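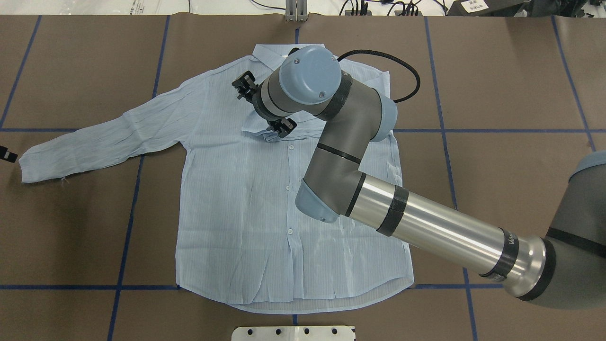

How do I find out what happened in a court case after the news stops covering it?

Posted March 9, 2019 by Impi Suominen

Search the help pages Enter keywords Go

In June a man was charged with a string of break-ins on our street. The local paper ran 2 stories, one on the arrest and one on his first court date, and then nothing. My shed was one of the ones he got into, and I lost tools worth $1,947 according to the receipts. I gave a statement to a constable at the time but haven't been called as a witness or told anything since.

I have the police file number and the man's name as printed in the paper. I don't have a court file number. Is there a way for an ordinary person to look this up, or do I need a lawyer? I'd also like to know if I can still ask to be paid back for the tools.

Isamu Murakami

You don't need a lawyer to ask. Go to the criminal registry at the courthouse where he first appeared and give them the full name and the date of that appearance if you have it. Most adult criminal files are open to the public unless there is a ban or a sealing order. The clerk can tell you the next date or the outcome. There may be a charge for photocopies, so ask before you order the whole file.

Some provinces also have a free online search. The spelling has to match what is on the charge, and newspapers get names wrong fairly often, so try a few versions.

On the tools, ring the victim services office attached to your police detachment and quote your police file number. If he hasn't been sentenced, ask them for the restitution form and send it in with copies of your receipts. Keep the originals. If he has already been sentenced you are probably looking at small claims court, and there is a time limit on that.

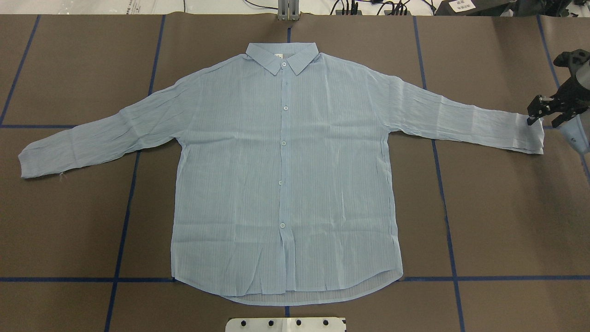 Light blue shirt with a fine pinstripe and button front.

Milagros Retamal

Just email the reporter. I did that over a hit and run and she wrote back the same afternoon with the outcome.

Wumpini Tsikata

Agree with Isamu about the registry. One thing to add is that charges are sometimes stayed, or the file gets moved to another courthouse if the person is facing charges in more than one town. Mine had been moved and the online search at the first court showed nothing at all. The clerk found it by date of birth, which victim services had passed along for me. It took 46 days from my first phone call to getting an answer, mostly waiting on callbacks.

Check your home insurance as well. Our shed was covered and I hadn't realised.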